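Print this page | E-mail this page

Planning and Budgeting Equipment for a Computer Teardown Cell
Student Project Report, Automation Workshop Course
Omid Hashemi and Mojtaba Ghasemi
Nov 28, 2020

1. Purpose of the project

Our project looked at what it would take to set up a small robot cell for removing reusable parts from old office desktop computers. The course asked each team to plan a purchase the way a small business would, with a list of needs, quotes from suppliers, and a recommendation. We were not asked to write a full control program. We were asked to find out what equipment the work requires, what it costs, and what should be bought first.

Tinau, a local refurbisher, agreed to let us use their sorting process as the basis for the plan. They take in used desktops from offices and schools. The parts they most want to keep are processors, memory modules, graphics cards and power supplies. At present all of this is done by hand at a bench.

The arm itself was left out of the budget. The workshop has one already, and Tinau told us they would lease an arm if they went ahead. Our budget covers what goes on the end of the arm and what goes on the table under it.

2. What the work requires

We began in September by writing down each step a person takes when stripping a desktop tower. We then sorted the steps by the kind of tool they need. Screws need a driver. Cables and connectors need a grip on a small plastic body, often with a latch to press at the same time. Memory modules need the latch pushed open and then a straight pull along the slot. The processor needs the retention lever released, the load plate lifted, and the chip picked up by its edges.

The processor step decided most of our choices. The chip sits low in its socket, and there is old thermal compound on top of many of them. A suction cup was our first idea because it is cheap, but compound on the lid gets onto the cup and the seal becomes unreliable. Cleaning the chip in place would add a step and another tool. We decided to budget for a two-finger gripper and look closely at how narrow the fingers have to be.

Access is the other problem. With the board still in the chassis, the fingers have to come down between the memory slots and whatever is installed in the expansion slots. Workstation models are tighter than basic office models because they often carry a larger graphics card. We used a Dell board with an NVIDIA Quadro card as our reference for the space needed, with the load plate open and the gripper brought in toward the socket.
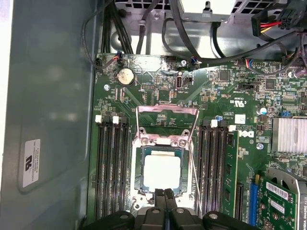
3. Equipment considered

Gripper. We compared two electric grippers, one from Kemar and one from Randach. Both have enough force for the parts on Tinau's list. The Kemar gripper is sold with wide fingers, and narrow ones would have to be ordered separately or made in the workshop. The Randach gripper comes with a set of narrow fingers and costs more. Its body is also shorter, and this matters when the arm has to reach down past the wall of the case.

Camera. A small camera at the wrist moves with the tool and can look straight down at the socket or slot being worked on. Its weak point is that the fingers cover part of the view when they are close to the part. We considered adding a fixed camera over the table, but the power supply and the drive cage block much of the view from there in some cases. We put the wrist camera in the main budget and the fixed camera on the later list.

Fixture. The case has to be held still with the open side up. If it slides when a module is pulled, the next position is wrong. Tabrizi, a machine shop near campus, quoted us for an adjustable clamp plate that takes both small and full-size towers.

Lighting. Bare metal inside a chassis reflects a lot of light. A diffuse lamp is inexpensive and we included one.

Static protection. A grounded mat and wrist straps for the operators were included from the start. Tinau already has these at their benches but would need another set for a new table.

4. Budget

We prepared two versions. The basic version has the Kemar gripper with its standard fingers, the lamp and the mat, and uses clamps the workshop already has. It comes to $735. The full version has the Randach gripper with narrow fingers, the wrist camera, the Tabrizi clamp plate, the lamp and the mat. It comes to $1477. Neither figure includes shipping or the cost of our own time.

The basic version has no camera. It could be used for graphics cards and power supplies if every case of one model is placed in the same position. We do not think it could be used for processors, and we have doubts about memory modules.

Prices were quoted to us as students. Tinau should ask for its own quotes before relying on them, especially for the grippers, where the educational discount was large.

5. Order of purchase

If the money is not available all at once, we recommend the clamp plate first. It is useful at a hand bench even if the robot cell is never built. The gripper and camera should be ordered together so that the mounting bracket can be checked against both. Delivery for the Randach gripper was given as roughly four weeks.

Spare fingertips should be ordered with the gripper. They wear, and a small order placed later costs nearly as much in shipping as the parts do.

6. Open questions

We did not price a screwdriving tool. The units we found were heavier than we wanted, and Tinau may prefer to have a person open the cases and remove the screws. We also did not settle how the processor should be stored after it is picked up. Trays are sold for this, but they are made for one chip size and Tinau handles several.

Mojtaba Ghasemi is keeping the supplier quotes and the clamp plate drawing. Copies can be requested through the course office.

This site uses cookies to improve your visit. By continuing to browse you accept our use of cookies. OK | Learn more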